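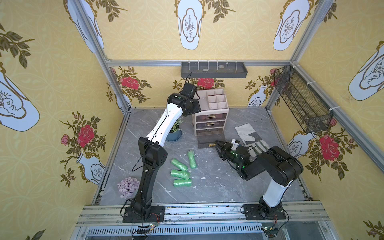

Etelka Orbán argued in her comments on the first draft that a survey of household storage should ask where people look for a thing before it asks where they keep it. We adopted that order for the second round of interviews, and the results below come from that round only.

Households in Wesska and Bakell were asked to name the first place they would look for tape, spare batteries, string, and plastic bags. Interviewers wrote down the answer and then asked to see the item. The two places matched for most tape and batteries. Bags gave the weakest match. Many homes kept a new roll in one room and used bags in another, and the person answering often knew of only one of the two. 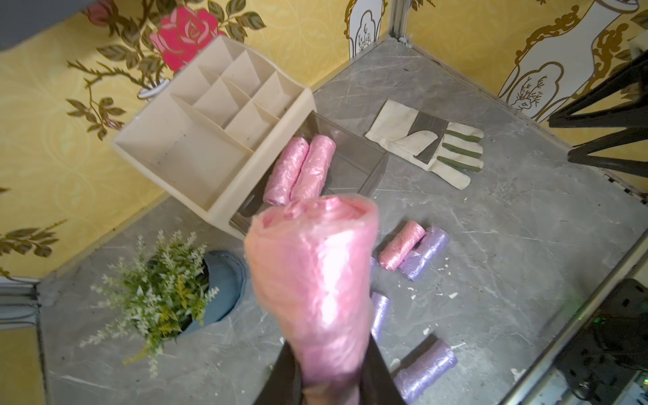 ### 3.2 Visibility and duplicate buying

The final data set holds 2610 item records. We coded each storage place as open, see-through, or closed. An item was coded as a duplicate if the home had an unopened pack of it while an opened pack was still in use.

Duplicates were most common in closed storage. See-through drawers fell between the other two types, but results varied with how full they were. A packed drawer shows its front layer and little else, and several people in Wesska said they had stopped looking into theirs.

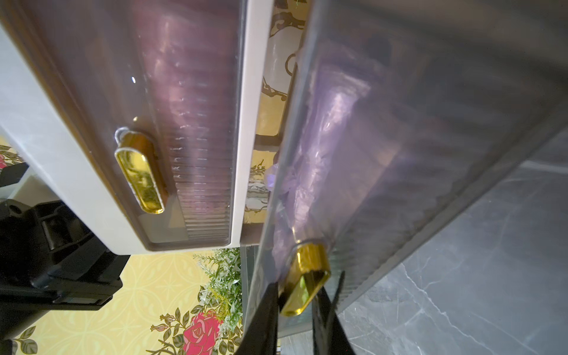
*Figure 4. Drawers with translucent fronts. Purple plastic bags can be seen through the gray one.*

Income had little effect once home size was taken into account. Renters reported more duplicates than owners in Bakell, where over 30 of the homes had been moved into during the past year. We did not find the same gap in Wesska.

Three points affect how the records should be read:

1. Interviews took place in the daytime, and the person at home was not always the one who put things away.
2. Shared desks and work surfaces were coded as open storage, even where an organizer with a drawer stood on them. Recoding them as mixed changes the totals in Bakell slightly.
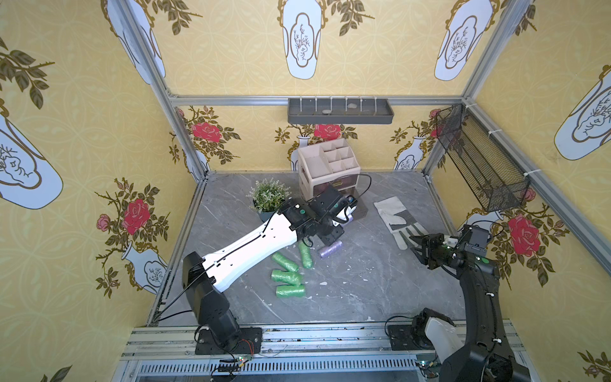 3. Sheds and cars were left out. Borbély Street, where many homes have a shed but no hall closet, is probably undercounted for string and tape.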